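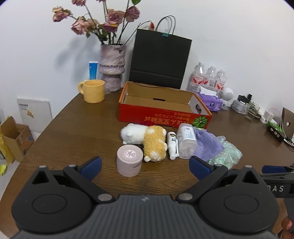

Clearing a table, and why it is still slow

Indolov has spent two years on one chore. The firm, which works out of two floors above a printer's in Brestgate, wants a machine that can tidy a household table to a standard its owner would accept. Its head of manipulation agreed to talk on condition that the piece stayed on the technical side and left names out.

I asked first whether a machine can do the job today.

"Parts of it. If you give it a mug with a handle and a clear space to put the mug, yes, nearly always. If you give it a whole table as people leave them, it will do a fair share and then stop, or do something you would not want."

The difficulty, in her account, lies in the mixture. A plush toy tolerates almost any grip. A clear bottle is hard for a depth camera, and one lying on its side can roll when touched. A fuzzy cloth has no fixed shape, so a grasp planned on its outline may close on a single layer or on a fold, and the arm has to cope with either. Thin translucent bags are worse again. "The camera half sees the bag and half sees what is behind it. We had a version of the software that treated every bag as a stain on the table. It left them all."

Indolov's current system learns from hand-held grippers. A person carries out the chore with the tool, and the movement and the video are used to train the arm. The fingers are the same in both cases, with soft tips, and she regards this as the main point in the method's favour. "The arm inherits a grip that has already worked on that object. What it does not inherit is the person's wrist. People turn the tool in ways our arm can't follow, and we throw those runs away."

How many runs does a new object need? She was reluctant to give one figure. For rigid things of ordinary size, 100 is usually enough. For cloth they have not found the point at which more stops helping.

The firm's internal test is a table set out by somebody who has not worked on the software. The arm has 16 minutes. In the April round it put 67 per cent of the objects where they were meant to go. A person does the same table in roughly two minutes, and she did not try to soften the comparison. "Speed can be bought later. I would not ship at twice the speed with the same error rate."

The errors fall into two groups. The first is dropping or knocking. A vase of dried flowers is the example she uses with visitors: the stems spread well beyond the base, and a gripper that has planned a path round the vase can still catch the flowers. The second group she called errors of judgement. An open cardboard box may be rubbish, or it may be where the small bottles are kept. A paper bag standing upright may be full. "There is no sensor for that. Either the machine asks, or it leaves the thing alone. At present it leaves it alone, and customers in the trial find that annoying."

Cables are excluded altogether. The arm will not pick up a power strip or anything with a lead attached, and it keeps 10 centimetres clear of them where it can.

I put it to her that shop work might be easier. Indolov has a small contract with Aranda, a chain of gift shops, where a similar arm returns stray goods to the shelf after closing. She agreed up to a point. The stock is known in advance, every item has a code, and the shelf plan says where it belongs. Packaging is the weak spot. A carton that has been opened no longer matches its model, and printed text upside down still lowers the reader's confidence more than it should. Staff check the shelves at seven in the morning and correct what they find.

Istum, which makes the arm, is due to supply a wrist with a wider range of movement. That should let Indolov keep more of its recorded runs. She expects a better result on mugs and bottles, some gain on cloth and none on bags.

Would she have the present machine in her own kitchen?

"For the table, with the glasses taken off first. I wouldn't leave it running while I was out."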